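Stories > Short Fiction > Rallach Nights

Ruth Holroyd wanted one number for the January paper.

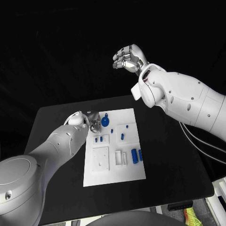

The left gripper above the blue disc.

Her method was simple — the arms learned from only 30 demonstrations.

"And the handover?" Dennis asked.
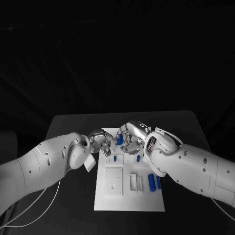
The Second Table

She wrote: 20 good trials. Dennis read it two times.

"More than I hoped," he said, and did not smile. 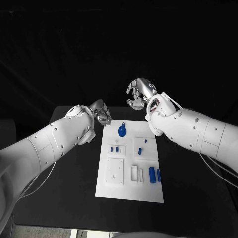
Related stories
- Dobson's Lamp
- The Seltach Ferry

Last updated: January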